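Clultora Open Day

The Clultora Open Day is a yearly visiting day at the Clultora robotics workshop in Valtley, when the people who normally work behind the glass let the rest of us in to ask questions and have a go. I've been to it 4 times now, I've written most of this wiki's pages on Valtley, and I'm told an entry on the open day was overdue, so I've tried to put down everything I know. Please do correct the bits I've got wrong (the edit button works again).

Name and place

Clultora is the name of the workshop and also, confusingly, of the company that runs it. Older people in Valtley still call the building Murthy, after the Murthy hosiery works that had it before, and if you ask for Clultora at the bus station you may well get a blank look. Ask for Murthy and you'll be pointed up the hill straight away. The entrance is on the yard side. The door on the road has a bell but it only rings in the upstairs kitchen, as I found out on my first visit, standing there in the rain for quite a while.

The open day is held in January. Everyone complains about this and it has never been moved. Doors open at ten in the morning and the last group goes in at half past three.

History

The first open day wasn't really planned as one. Chandrasekhar Rodrigues had promised to show his daughter's class the arms, a few parents asked to come too, then the parents told other parents, and by lunchtime there was a queue down the yard. He told me this himself over a cup of tea and seemed still a bit cross about the biscuits running out! The year after that it was put in the town newsletter and had a proper timetable.

At the most recent one, 332 people signed the visitors' book. That leaves out the very small children, who mostly draw in it. The talk is always the first thing to fill up, with the practical sessions close behind, and there's a waiting list at the desk that moves faster than you'd think, so it's worth putting your name down even if it looks hopeless.

What goes on

The day is split between a talk, a walk round and the demonstrations. I'll take them in that order because that's how most groups do it, although nothing stops you wandering about.

The talk lasts half an hour. Rajeshwari Fernandes has given it every year I've been, and she's very good at it — she starts by getting a grown-up from the front row to pick up a coin wearing oven gloves. It's a lovely way in. You see straight away how much your fingertips normally do for you, and how lost you are when all you have is two stiff fingers and your eyes. From there she goes on to the grippers, and why something that looks so plain takes so long to get right. She brings worn gripper fingers to pass round, and you can feel where they've been rubbed. Somebody always asks whether robots will take our jobs. She answers that one properly, too, and doesn't hurry it, which I appreciated.

The walk round takes you past the desks and along the benches. You're asked to keep coats and bag straps tucked in, and there's tape on the floor for the places you shouldn't step. The people at the benches carry on with whatever they're doing and you're allowed to interrupt them. I had a long chat on my second visit with a man who was doing nothing but tightening and loosening the same joint. He said it had a wobble that only he could see. I couldn't see it either, but I believed him.

The demonstrations

Demonstrations are what most people come for. The arms are worked in pairs: a person moves a small arm by hand, and a second arm copies the movement. If you lift your wrist, the other one lifts. If you squeeze, the other one closes. The workshop calls the pair a leader and a follower, words that are used by other people in robotics too, so they aren't a Clultora invention as an earlier version of this page said (sorry, that was me).

The set routine is called the Clemitz. It was named after the street where the first version was worked out, in somebody's garage, and it goes like this. A ball is put on the bench. You pick it up with the follower, carry it over a low wall, and put it down in a shallow dish without letting it roll out. Then you bring it back. Tennis balls are used because they're cheap and squashy and easy to see. They also forgive a bad squeeze, which a ping-pong ball really doesn't — one year they tried ping-pong balls and the floor was covered in them by eleven.

Visitors get three goes each. On my first try I dropped the ball, on my second I dropped the ball, and on my third I got it over the wall and was so pleased with myself that I let go of everything and the arm sagged down on top of it. The children are much better. A girl who can't have been more than seven did the whole Clemitz, there and back, while her grandfather was still looking for his glasses.

There is a book where good times are written down. The best visitor's time I know of is 16 seconds for the full trip. The staff have their own page and won't let visitors look at it.

Why they do it by hand

I asked about this, as I'd assumed the whole point of a robot was that you didn't have to sit there moving it. Rajeshwari said that moving it yourself is how the robot gets its lessons. Each time somebody does the job, the movements are recorded along with what the cameras see, and the recordings are used to teach the arm to try it alone. One go is called an episode. You need heaps of them, and you need different people doing them, as we all reach for things a bit differently. She reckoned there were some 2289 episodes of the Clemitz on file when I spoke to her. The clumsy ones count too, or at least a few of them do, so my sagging arm may have been useful to somebody.

In the afternoon there's a turn where the arm does the Clemitz with no one holding the leader. I've seen this go beautifully and I've seen it go very wrong. Last time it picked the ball up, carried it over the wall, stopped above the dish and simply stayed there. The whole room held its breath! Then a small boy shouted "let go" and it did, and he'll be telling people about that for the rest of his life.

Practical notes

Entry is free. There's a step at the yard door, with a ramp kept just inside, so knock and they'll bring it out. Parking on the hill is hopeless and I'd walk up from the bus station if you're able. Tea is served in the old packing room until four o'clock, and the cheese scones are gone well before that. Photographs are fine in the workshop as long as you ask the person sitting at the arm first.

If you want a quiet turn, go at lunchtime. The school groups are eating then, and the person at the bench has time to let you sit down and get the feel of the leader before you start on the ball.
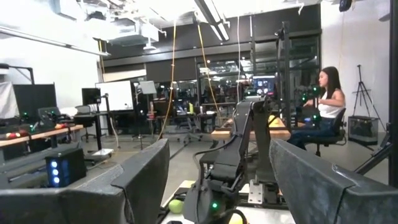 My own advice, for what it's worth, is to rest your elbow on something and squeeze later than you want to. Chandrasekhar told me that on my third visit and I got the ball into the dish the very next go. Getting it back over the wall is another matter, and I'm hoping to manage it in January.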